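Leitungsquerschnitt nachwiegen: Restringe ohne Längenangabe erfassen

Anleitung für Lager und Werkstatt, Stand 28. Juni 2025
Bearbeitung: Trinidad Painemal, Dalteck Elektrobedarf

In jedem Lager sammeln sich Restringe, deren Aufdruck noch lesbar ist, deren Länge aber niemand mehr kennt. Abwickeln und Nachmessen kostet Zeit und schadet bei feindrähtigen Leitungen dem sauberen Wickelbild. Für die Bestandsaufnahme genügt in der Regel die Bestimmung über das Gewicht. Das Verfahren gilt für einadrige, PVC-isolierte Kupferleitungen (H07V-U, H07V-K, H05V-K). Für Mantelleitungen ist es nur eingeschränkt brauchbar, siehe unten.

Benötigt werden

Digitalwaage mit einer Auflösung von 1 g oder besser
Maßband oder Anlegemaßstab, mindestens 1 m
Seitenschneider
Abisolierwerkzeug
Messschieber
Etiketten und wischfester Stift

Grundlage

Das Gewicht einer Leitung je Meter setzt sich aus dem Kupferanteil und dem Isolieranteil zusammen. Kupfer hat eine Dichte von 8,9 g/cm³. Ein Leiter mit 1,5 mm² Nennquerschnitt wiegt also rechnerisch 13,4 g je Meter, ein Leiter mit 2,5 mm² rechnerisch 22,3 g je Meter. Hinzu kommt die Isolierung, deren Wandstärke je nach Bauart und Hersteller schwankt. Tabellenwerte aus Katalogen sind deshalb nur zur Gegenprobe geeignet. Maßgeblich ist immer das Metergewicht eines Musters vom selben Ring.

Schritt 1: Ring vorbereiten

Kabelbinder, Pappkerne und Einleger entfernen, soweit der Ring ohne sie zusammenhält. Folie kann auf dem Ring bleiben, wenn ihr Gewicht bekannt ist und abgezogen wird. Bei kleinen Resten fällt sie stärker ins Gewicht als bei vollen Ringen. Staubige Ringe trocken abwischen. Feuchte Ringe erst trocknen lassen, besonders wenn Wasser in die offenen Litzenenden gezogen sein kann.

Schritt 2: Muster schneiden

Vom äußeren Ende ein Stück von genau 1 m abschneiden. Die Leitung dazu gerade auslegen und leicht strecken, ohne zu ziehen. Die Schnittflächen müssen rechtwinklig sein. Ein gequetschtes oder bereits abisoliertes Ende vorher abtrennen und verwerfen. Wer 2 m statt 1 m schneidet, halbiert den Einfluss des Ablesefehlers der Waage. Bei Querschnitten unter 1 mm² ist das zu empfehlen.

Schritt 3: Querschnitt prüfen

Am Muster 23 mm abisolieren. Bei eindrähtigen Leitern den Durchmesser mit dem Messschieber an zwei um 90 Grad versetzten Stellen messen. Ein Leiter mit 1,5 mm² hat rechnerisch 1,38 mm Durchmesser, einer mit 2,5 mm² rechnerisch 1,78 mm. Geringe Unterschreitungen sind zulässig, denn der Nennquerschnitt ist über den Leiterwiderstand definiert und kein geometrisches Maß. Bei feindrähtigen Leitern ist der Messschieber ungeeignet. Dort wird der abisolierte Abschnitt gewogen oder der Aufdruck übernommen.

Schritt 4: Muster und Ring wiegen

Waage auf eine feste, ebene Fläche stellen und fünf Minuten eingeschaltet stehen lassen. Nullpunkt setzen. Zuerst das Muster wiegen, danach den Ring. Liegt der Ring in einem Behälter, diesen vorher leer tarieren. Der Ring darf weder die Tischplatte noch das Gehäuse der Waage berühren. 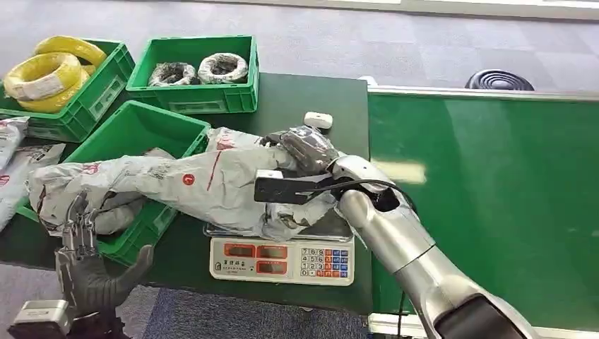

Muss jeder Restring einzeln gewogen werden, wenn mehrere vom selben Typ vorhanden sind?

Einzeln wiegen ist Pflicht, weil im Bestand jede Teillänge als eigene Position geführt wird. Das Metergewicht darf dagegen übernommen werden, sofern Hersteller, Bauart, Querschnitt und Charge übereinstimmen. Bei abweichender Charge ist ein neues Muster zu schneiden.

Schritt 5: Länge berechnen

Länge in Metern = (Gewicht des Rings in g – Folie und Bindematerial in g) : Metergewicht in g

Rechenbeispiel: Ein Ring H07V-K 1,5 mm² wiegt nach Abzug der Folie 494 g. Das Muster von 1 m wiegt 19 g. 494 : 19 ergibt 26 m. Im Bestand werden 26 m eingetragen, das Muster wird nicht mitgezählt. Ergebnisse mit Nachkommastellen werden immer abgerundet.

Schritt 6: Etikett schreiben

Auf das Etikett gehören Bauart, Querschnitt, Farbe, errechnete Länge und das Kürzel »gew.« für gewogen. Gemessene Ringe erhalten »gem.«. Die Unterscheidung ist für die Kommissionierung wichtig: Ein gewogener Ring wird nicht auf Maß verkauft, solange er nicht nachgemessen wurde. In der Lagerverwaltung Fleneso steht dafür das Feld »Ermittlungsart« zur Verfügung. In Nultau fehlt ein solches Feld, dort kommt das Kürzel in die Bemerkung.

Genauigkeit

Im Mai wurde das Verfahren bei Dalteck an einem Ring mit 247 m gemessener Länge geprüft. Die Abweichung lag bei nearly null Komma acht Prozent nach unten, also bei knapp 2 m. Den größten Anteil daran hatte die ungleichmäßige Wandstärke der Isolierung. Für die Inventur reicht das aus, für die Abrechnung gegenüber Kunden nicht.

Häufige Fehler

Metergewicht aus dem Katalog eines anderen Herstellers übernommen. Die Abweichung kann bei dünnen Querschnitten mehrere Prozent betragen.

Ring aus zwei zusammengesteckten Teilstücken gewogen. Das Gewicht stimmt, die nutzbare Länge nicht. Im Zweifel Durchgang zwischen beiden Enden messen.

Verzinnte und blanke Litze verwechselt. Am abisolierten Ende ist der Unterschied an der Farbe zu erkennen.

Waage im Luftzug oder auf einer federnden Unterlage betrieben. Die Anzeige wandert, und der Nullpunkt stimmt nach dem Abnehmen des Rings nicht mehr.

Mantelleitungen

Bei NYM und vergleichbaren Leitungen macht das Füllmaterial einen großen Teil des Gewichts aus und ist oft ungleich verteilt. Ein Muster von 1 m reicht hier nicht. Mindestens 2 m schneiden, besser ist das Ablesen der Metermarkierung auf dem Mantel, sofern vorhanden. Die Differenz zwischen der Markierung am inneren und am äußeren Ende ergibt die Länge direkt – bei der älteren Baureihe Xia fehlt dieser Aufdruck.

Die Muster nach Bauart und Querschnitt sortiert aufbewahren und mit dem ermittelten Metergewicht beschriften.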